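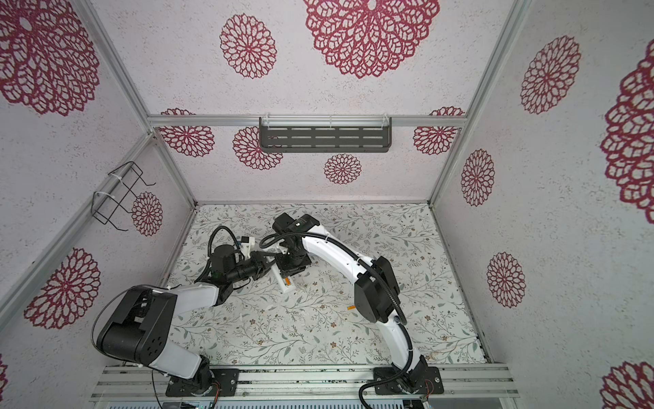

Bench notes / Dyes and printing

January, a bit after 4 p.m.

Madder again! I said I was going to leave it alone until the new mordant came in, and then the Tanovow parcel turned up before lunch and that was the end of my good intentions. It's the alum acetate I ordered back when we were still fighting with the Birside stuff (which cakes in the tub no matter where you keep it). This one pours like sugar. We'll see.

What I'm after is still the same thing, a dark red that leans brown without going to liver. Maroon, basically. I've got a whole drawer of strips that go orange, brick, brick, slightly different brick, and then one lovely one from last fall that I can't repeat because I wrote "same as before but longer" on the tag. Thanks, me.

So, being good this time and writing it down.

Cloth is the Gajewski cotton, the plain one, scoured twice with soda ash. I cut it into strips and pinked the edges so they don't shed in the pot. Weighed dry, the lot came to 800 grams, more than the small pot likes, so I used the big enamel one and it took forever to come up to temperature. I started it too late in the morning and ate my sandwich standing over it.

Mordant printed on, not dipped. Gum thickener, left overnight in the jar with the lid only half on, and it had a skin this morning that I had to strain out through a stocking. Pádraig Nic Giolla says to lay plastic wrap right on the surface like you would with custard. Fine, I'll do that next time. I used the old leaf block for half the strips and the new floral one for the rest. The leaf block is tired, the veins fill in if you load it even a tiny bit heavy. The floral one has a chip on the left side that I keep meaning to fix and keep printing around instead.

Two pots, then. Pot 1 with chalk, pot 2 without, everything else the same. Our water here is soft and I've been arguing with Gopinath Thomas for weeks over whether the chalk matters as much as the old books say. He thinks half of my brick problem is the water. I thought it was heat.

Well. Pot 1 is redder, and I mean a lot redder, you can see it from the door. Pot 2 is the same old flower pot color I've got a drawer full of. I hate it when he's right, but I put both strips on his desk anyway so he can be smug in peace.

Iron next. I did a quick dip of three of the chalk strips in a very weak iron bath, just in and out, and that's where the brown comes from. The first one I left too long while I was looking for the tongs and it went straight to mud. The second is nice. The third I'd call maroon if you caught me in a good mood — it needs to dry before I say that to anyone, since they all look gorgeous wet.

Heat notes: kept it under a simmer the whole time, turned the plate down whenever I saw bubbles at the edge. The dial on the Romorport plate lies, so go by the thermometer. If you're using it after me, the front left knob is loose and comes off in your hand. It pushes back on.

Background stained a little pink on everything, which I expected. I'll try the bran bath to clear it, same as we did with the napkins. If that doesn't shift it I'm going to leave a couple on the window rack and let the sun have a go (what sun, in January, I know).

Still to do: wash fastness on the second and third iron strips, with a piece of white stitched to each. Label them BEFORE they go in. Refill the chalk jar, I scraped the bottom. Ask Gopinath whether he wants the leftover ground root or if I should run an exhaust bath with it, there's plenty of pink left in there and I have some wool that would take it. Somebody has walked off with the small sieve, the one with the green handle, and I'd like it back please.

Pots are soaking in the deep sink. Don't tip out the one with the lid on, that's the exhaust.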